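# Reusable plastic crate

A **reusable plastic crate** (also *returnable crate* or *tote box*) is a rigid, open-topped container molded from a thermoplastic and meant for repeated trips between a supplier, a warehouse and a point of use. 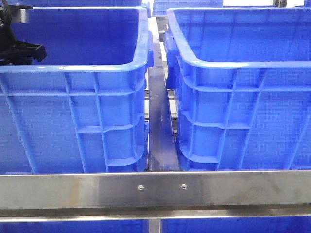 *Two blue plastic crates with ribbed outer walls.*

Crates of this kind are used in food distribution, parts supply, laundry service, mail handling and order picking. They compete mainly with corrugated cardboard boxes, which are cheaper per unit but are normally discarded after one use or a few.

## Terminology

Usage varies between trades. In produce and bakery work, *crate* usually means a container with perforated walls, and *tote* one with solid walls. In warehousing the two words are often interchangeable. *Bin* is generally kept for a container that stays on a shelf or rack. A *pallet box* is much larger, has feet or runners, and is moved by forklift.

## Materials

Most crates are made from high-density polyethylene (HDPE) or polypropylene (PP).

| Property | HDPE | PP |
|---|---|---|
| Stiffness | Lower | Higher |
| Impact strength when cold | Good | Poor in homopolymer grades, better in copolymer grades |
| Resistance to hot washing | Moderate | Good |
| Typical use | Cold storage, fish, meat | Automated warehouses, general parts |

Both materials float in water, resist most dilute acids and alkalis, and can be reground and molded again. Neither stands up well to long exposure to sunlight unless a stabilizer is added. Carbon black is the most effective low-cost stabilizer, but it limits the crate to one color. Conductive grades, also usually black, are made for electronic components.

Regrind from broken crates is commonly blended into new stock. Each pass through the molding machine shortens some of the polymer chains, so producers limit the share of regrind or add impact modifiers. Crates for direct contact with food are subject to separate rules on recycled content in many countries.

## Manufacture

Nearly all rigid crates are injection molded. Molten plastic is forced into a closed steel mold, held under pressure while it cools, and pushed out by ejector pins. Wall thickness is kept as even as possible, because thick sections cool slowly and leave sink marks or pull the walls inward. Stiffness is therefore gained by adding ribs to a thin wall.

The walls of a nesting crate are tapered. A straight-walled crate still needs a slight draft angle so that it will release from the mold. External ribs running across the direction of mold opening require side actions, which are sliding parts of the mold that withdraw before ejection. These add to the cost of the tool and leave faint parting lines on the finished piece.

## Main types

**Stacking crates** have straight or nearly straight walls and a base shaped to sit on the rim of the crate below. They make the best use of space when full, but take up the same space when empty.

**Nesting crates** taper toward the base and fit inside one another when empty. They need a lid or a shelf to be stacked when full.

**Stack-and-nest crates** do both. In one form the crate is turned 180 degrees to change from one position to the other. In another, metal or plastic bars swing in over the opening to carry the crate above.

**Folding crates** have hinged walls that collapse onto the base. They save the most space on return trips, but the hinges and latches are the first parts to fail and the joints are harder to clean.

## Load and stacking

The static load on the bottom crate of a stack is the combined weight of every crate above it and their contents. Plastics creep under steady load, so a stack that is stable on the first day may lean after several weeks. Rated stacking loads are usually given at room temperature, and must be reduced for hot storage.

The corners carry most of the vertical load. Long side walls tend to bow outward when the contents are loose or granular, and horizontal ribs or a thickened rim are used to resist this. Base sag matters most on roller conveyors, where a bowed base can rock or catch between rollers.

## Pooling

In a pooling system, crates belong to a company that rents them to many users, collects them, washes them and issues them again. The Tisham pool, set up by growers and packers in the Sudeck district, began with 2,000 crates. A study of its records by Oğuzhan Çetinkaya and Ionuț Ciobanu found a mean service life of 142 trips. Loss was a more frequent cause of withdrawal than breakage. The pool later introduced a deposit charged on each crate.

## Cleaning

Crates are washed in tunnel machines with a prewash, a detergent stage and a rinse. Drying is often the slowest stage, as water collects in ribs and under rims. Spinning or air knives are used to remove it. Paper labels that survive washing are a common cause of rejection at inspection, and many users have changed to label holders or molded-in codes.

## See also

- Bulk container
- Injection molding
- Reverse logistics
- Unit load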